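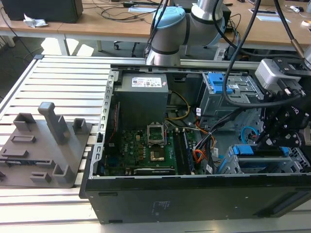
Julside library gets its computers back, and then some

If you've walked past the Julside library lately and wondered why there's a queue out the door on a Wednesday afternoon, I can fill you in. The old computer room is open again, and for the first time since I moved here you can sit down at a desk without putting your name on a clipboard first.

I went along last week expecting to stay ten minutes and ended up there until closing. The room's been shut since before Christmas, when the council found the wiring was well past its use-by date. Plenty of us assumed that would be the end of it. There'd been talk of turning the space into a meeting room, and a fair few grumpy letters to this page (two of them mine, I'll admit) asking where people were meant to print a tax form or look for work in the meantime.

The answer, for a while, was the bakery on Zisgate Road, which has wi-fi and very patient staff. Thanks to them, and sorry about all the single flat whites.

What's changed the picture is a push to use second-hand desktops instead of waiting for new ones in next year's budget. Shuk-fan Chu, who looks after the library's public programs, told me she'd been quoted a price for new machines that made her put the kettle on and go for a walk. So she asked local offices what they had sitting in cupboards. Flutell, the insurance people over the tyre shop, were the first to say yes, and a couple of others followed once word got around.

"Most of what came in was only a few years old," she said. "People replace them because the lease is up. There's often plenty of life left if you're willing to open the lid and swap a part or two."

The whole thing was done for $3,000, including the new desks. Another $1,000 came from the Wei family, who run the newsagency and have asked that it go on large-print keyboards and a decent printer. I tried the printer. It's quick, it does both sides, and it didn't jam once while I was there, so it's already ahead of mine at home.

There's been interest, too. Nearly 300 people have signed up for a session since the doors opened in March, and the morning spots go fast. I spoke to a bloke who'd come in to scan his late mum's recipe cards, and a year 12 student who shares a laptop with her two brothers and was very clear about how that's going. There was also a woman booking a ferry to Tasmania with the kind of concentration I usually save for parallel parking.

Not everyone's thrilled with the set-up. The room gets stuffy by mid-afternoon, the blinds on the street side won't go all the way down, and the two-hour limit is a bit tight if you've got a long job application to get through. Shuk-fan says the limit will be looked at once things settle. The blinds are on a list – I've seen the list, and I wouldn't hold your breath.

I also asked about privacy, as a neighbour was worried about donated machines coming in with other people's files on them. All the old drives are wiped before anything goes on a desk, and each computer clears itself when you log out. You'll still want to save your work to a USB stick or email it to yourself before your time's up. I forgot, and lost a very stern letter about the bins.

The room is open whenever the library is, and you don't need to be a member to use it, though you'll need a card if you want to book ahead. Printing is 20 cents a page in black and white. Help is on hand on Wednesday afternoons from 2, and that's for anything from setting up an email address to working out why your phone won't talk to anything else you own.

Offices with old desktops to pass on can leave their details at the front desk. Please ring first before you turn up with a bootful, as there's only one storeroom and it's also where they keep the Christmas tree. They can't take the big old monitors, but the tip on Quarry Lane will have those for free.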